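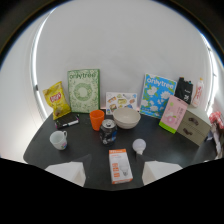

Mirgate firefighter designs a marker light for crews in smoke

A firefighter in Mirgate has built a small marker light which helps crews to find the way out of a building full of smoke, and the town's fire service will now carry it on all its engines.

Kenta Takagi, who has worked at the Mirgate station for 14 years, started to think about the device after a fire in the storage hall of a furniture shop. He and a colleague followed their hose back to the door, but at one point the hose made a loop under some fallen shelves and they lost several minutes before they found the right direction.

"The hose tells you where you have been, but with thick gloves you do not always feel which way it goes," Takagi said. "I wanted a thing that says only one word, and this word is 'out'."

The light, which he has named the Vosier, clips on the hose or on a door handle. It has a raised arrow on the top side, large enough to feel through a glove, and a green lamp that blinks slowly. A firefighter puts one down at each corner or doorway on the way in, with the arrow towards the exit.

The first version was made in Takagi's garage from the housing of a bicycle lamp. It was too heavy at the front and turned over on the hose, so the arrow was often against the floor. For the second version he asked for help from Zhenhua Gu, an engineer at Flimeo, a local company that makes parts for boats. Gu moved the battery to the lower side and made the clip wider.

"He came to us with a bag of broken clips and a drawing on the back of a duty list," Gu said. "The drawing was quite good. The clips were not so good."

The present version weighs 56 grams and works for 20 hours with one battery. The clip opens with one hand and closes on hoses of the two sizes that are used in the Mirgate service.

In September the station tried the light during night exercises in an old school building that was filled with artificial smoke. Crews went in with and without the markers, and each crew did the same route two times. According to station commander Francine Tremblay, the crews with markers came out faster in nearly every exercise, but she does not want to make too much of the result.

"It was a training building and the people knew that they were safe," Tremblay said. "In a real fire there is heat, there is water on the floor, and a marker can be kicked away. We still teach the hose first. The light is an extra help, and the crews must not trust it more than their own hands."

Some firefighters had doubts at the beginning. Chrysoula Zervas, who leads one of the night crews, said that they already carry many things and she did not wish for one more. Her crew now keeps the markers on a short strap at the shoulder, where they do not disturb the radio. She asked for one change - the first models gave a loud click when they were switched on, and she found that it was easy to confuse with the sound of other equipment. The new ones have a switch that turns.

Flimeo has agreed to produce a first series of 1,000 pieces. A part of them will stay in Mirgate and the others will be offered to smaller stations in the region at the cost of production. Takagi said that he does not plan to leave his job for the business, and that he has already a new problem to solve: the green lamp is easy to see in grey smoke but less easy in very dark smoke, and he would like to try other colours.

Stations that want to borrow a set for their own exercises can write to the Mirgate fire service. The sets are lent for two weeks, together with a short printed guide, and the crews are asked to send back their remarks, also the bad ones.

November 2018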